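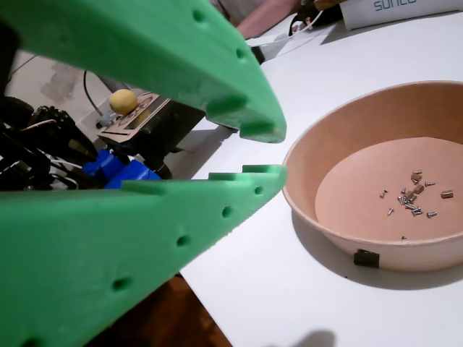
Figure 1. The tan sorting bowl on the white table, with screws and brass-colored standoffs together in the bottom and the black clip on the rim.

Where Do the Small Parts Go? Keeping Track of Screws and Standoffs on a Shared Table
Project report by Mairéad Duggan and Dezső Vörös
Supervisor: Ita Flanagan
January 3, 2026

1. How we came to this

When we signed up for the workshop practice course we both pictured ourselves building something large and impressive by the end of it, and instead we have spent most of our time thinking about very small screws. We have grown fond of them, which we did not expect. Our table is shared with another pair, Fachra's group as everyone calls it (Fiachra Moynihan and Nikola Spahić), and between the two groups we take apart and put back together the little boards and covers used in the Sukilero course kit. Each time, a handful of hardware comes off, and each time somebody ends up on the floor with a flashlight.

Ita suggested, very kindly, that if we were going to complain about it so much we might as well make it our project. So we did!

2. What we wanted to find out

Our question was a plain one. If two groups share one table and one supply of parts, what kind of container keeps the most hardware where it belongs, and is also pleasant enough that people will really use it? The second half mattered to us as much as the first. The lab already owned a good compartment box with a tight lid, and it sat on the shelf all through November with hardly anything in it (the lid takes two hands and most of us only ever had one free).

3. The containers

We tried two kinds. The first was the compartment box from the shelf. The second was a wide, shallow bowl, tan, with a matte finish and a thick rounded rim. Dezső liked it right away for the rim, which is comfortable to pick up, and Mairéad liked it for the inside, where the base is flat and circular and the walls slope down to it. Silver screws are easy to spot against that base, which has a slightly pinkish tone, and the brass-colored standoffs show up nicely too.

We used the black clip on the rim to hold a paper slip whenever we had to leave a job half done and wanted to say whose parts they were. It is a small thing, but it saved us a few awkward conversations with the other group, and they started doing the same without being asked.

4. How we kept count

We ran 18 sessions and wrote down every screw and standoff that came off a board, then checked the tally again at the end before anything went back in the supply drawer. Over the whole project we handled 434 pieces. A piece was marked as lost if it had not turned up by the time we wiped the table down, even if it was found later in somebody's sleeve, as did happen to Nikola.

5. What happened

We lost 2 pieces with the bowl, both of them screws. The box did worse, though we want to be fair to it: nearly all of its losses came in the moment between taking a screw out and getting the lid open, when the screw was simply set down on the table for a second. Once a screw was inside the box it stayed there.

The bowl has its own trouble, and that is mixing. Screws and standoffs end up in one heap, and when two lengths of screw look nearly alike you can waste a good while picking through them. We got into the habit of pushing the standoffs to one side with a fingertip as we went along, and that helped, but it depends on remembering to do it.

6. What we would do next

We would like to try the bowl for taking things apart and the box for putting things away, with a proper sort in between. Fiachra has offered to draw up a divider that would sit on the flat base without scratching it. We would also like to repeat the count with people who have never used the kit, as by the end we were all being much more careful than we were at the start, and our later sessions probably flatter both containers.

Our tally sheets are in the blue folder by the supply drawer, and anyone taking the course next term is welcome to carry them on.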